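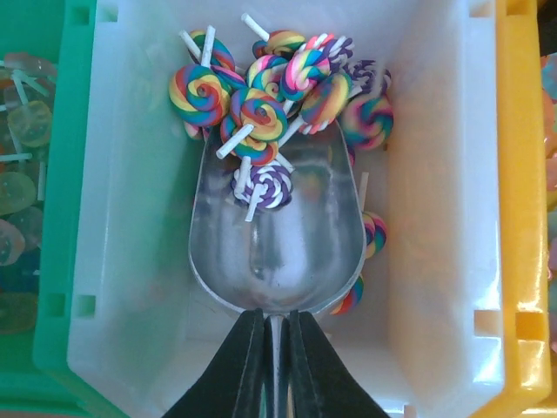 Scoop, bin, lollipops: the Mamau two-arm bench on candy duty.

REVIEW: Mamau two-arm bench. Does it earn a spot behind the counter?

My sister-in-law runs a candy counter in Nunthorpe and spends most of her mornings filling jars. So when Droltthorpe offered me a few days with the Mamau bench, I asked for the dullest job she has. Scoop from the bin, tip into the jar, put the lid on. A bored teenager can do it while looking at a phone.

I'll start with what I liked. The grip on the scoop handle is steady, and I never felt the need to stand there with my hand out. But look at the bin. Lollipops are a rotten thing to scoop. The sticks point every which way and the swirls hook on one another, and on my first morning the scoop came up with a single candy more often than I'd care to repeat. Push harder and the pile just slides up the wall. A person tilts the wrist a little without thinking. The bench had to be shown, and then shown again.
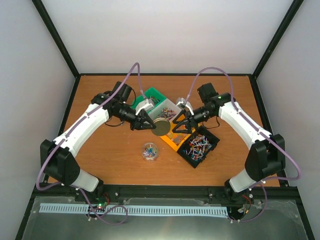

Wekesa Barasa

Lids are the other half of the job. The left arm takes the gold one by its edge, and the right arm is supposed to help out where needed. Holding a lid over a table is easy. Getting it down level on a round jar is where I kept losing time – a lid that lands crooked stays crooked until somebody walks over.

Mamau's sales sheet promises 181 jars a day. I got nowhere close, and I suspect whoever wrote that was using jelly beans. Rajitha Bhattacharjee at Droltthorpe told me an update in October should improve the lid routine. Maybe. I review what is on the bench.

Then there's space. It wants a whole table and walls on both sides, and the cables and tubes need room to swing. Behind most counters I know, you can barely open a drawer.

At $2000 a month to rent, plus 905 for setup, I can't recommend it for a small shop. For a packing room with one product and one jar size, ask for a trial and bring your own candy.

Two stars out of five. The second one is for the scoop grip.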